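Dos brazos, un solo reloj

El planificador de Govau trata dos manipuladores como un único sistema cinemático. Cada brazo conserva su controlador de bajo nivel, pero las trayectorias salen de un proceso común, llamado Liltasard, que reserva volumen de trabajo antes de enviar el primer punto de consigna. Si la reserva falla, el segundo brazo espera con la pinza abierta.

Marlene Penner, responsable de control, eligió los bloques de madera como banco de pruebas por una razón práctica: una pila pequeña obliga a la pinza a entrar muy cerca de piezas que no debe tocar. El mármol veteado de la mesa añade dificultad al segmentador, que confundía las vetas claras con cantos de pino.
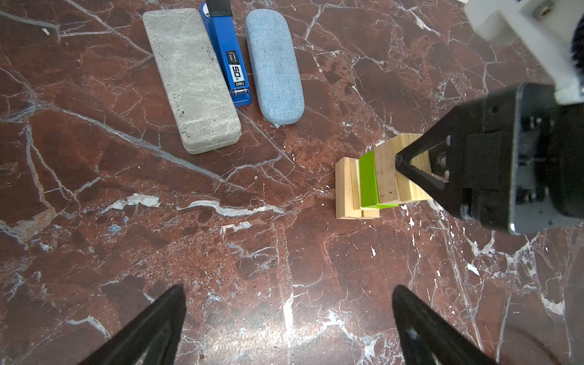

Percepción antes que fuerza

La primera versión estimaba la pose una sola vez, al inicio del movimiento. Ahora la estimación se repite durante la aproximación, con las cámaras de muñeca de ambos brazos, y el planificador descarta toda pose cuya covarianza supere el umbral. El registro de agosto recoge 211 episodios con esta configuración; en 5 de ellos la reserva de volumen caducó antes del contacto.

Soltar la pieza es la fase delicada. El brazo que coloca oculta la pila con sus propios dedos, de modo que la cámara del otro aporta la vista lateral.
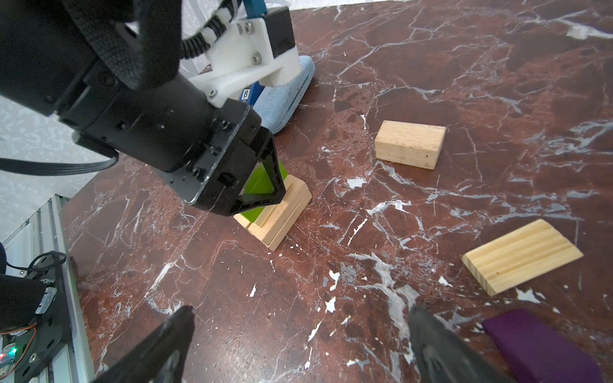

La sincronización entre ambos flujos depende de Brurko, un planificador de tareas que sella cada imagen en el momento de la captura — no en el de la llegada — y reordena la cola. Vilgot Myklebust lo escribió para otro proyecto, en Løken, y lo adaptó con 3 cambios en la gestión de memoria. El búfer admite 2000 mensajes; cuando se llena, descarta los más antiguos y avisa al supervisor.

Queda pendiente la recuperación tras un agarre desviado. Hoy el sistema retira el brazo y replanifica desde cero. Penner trabaja en una rutina que corrige la pose sin abrir los dedos, todavía limitada a simulación.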